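Zilside: Frequently Asked Questions
Questions we receive most often about our assembly learning method and its simulation results.
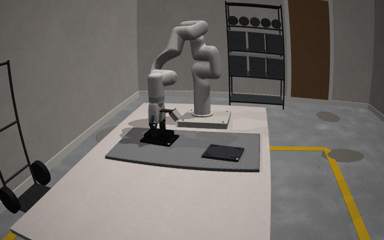
Simulated work cell in Zilside. The gripper is just above the black fixture on the gray mat.

What is Zilside?
Zilside is a method for teaching a robot arm to do assembly tasks from a small number of demonstrations. We first collect demonstrations in simulation, then we make many variations of them by moving the parts on the table and solving the motion again. The policy is trained on the variations.

How is it related to Trilosside?
Trilosside was our earlier method. It used the same simulator but it replayed the recorded motion without solving it again. It had difficulty when a part was turned by a large angle. The two methods share the file format, so old recordings can be loaded.

How many demonstrations do you use?
We use 34 demonstrations for each task. From these we make 255 variations. We tried to use fewer demonstrations, but the policy then learned only one way to approach the fixture.

Why is there furniture in the simulated room?
The policy sees camera images, and in our first tests the room was empty. When we added a shelf and a door, the results became worse. Now we keep the background in training and change its colors and the light.

What result do you report?
The main number is 189 successful trials from 255. All of these trials are in simulation. A trial is successful when the part is fully seated and the gripper has let go of it. If the part is seated but the fingers still hold it, we count a failure.

Have you tested on a real robot?
Only a little. We did 50 trials for one task, and we do not include them in the main number. The contact between part and fixture is stiffer in the simulator than in our laboratory, and we are still adjusting this. Please do not compare the two sets directly.

Do I need a special computer?
One graphics card is enough for training. Making the variations runs on the processor and can be left overnight.

Can I use my own gripper?
Yes, if it has two parallel fingers. You must give the finger length and the maximum opening in the settings file. Suction grippers are not supported.

When will the code be available?
We plan the first release for February. The task files come with it, but the trained weights will follow later.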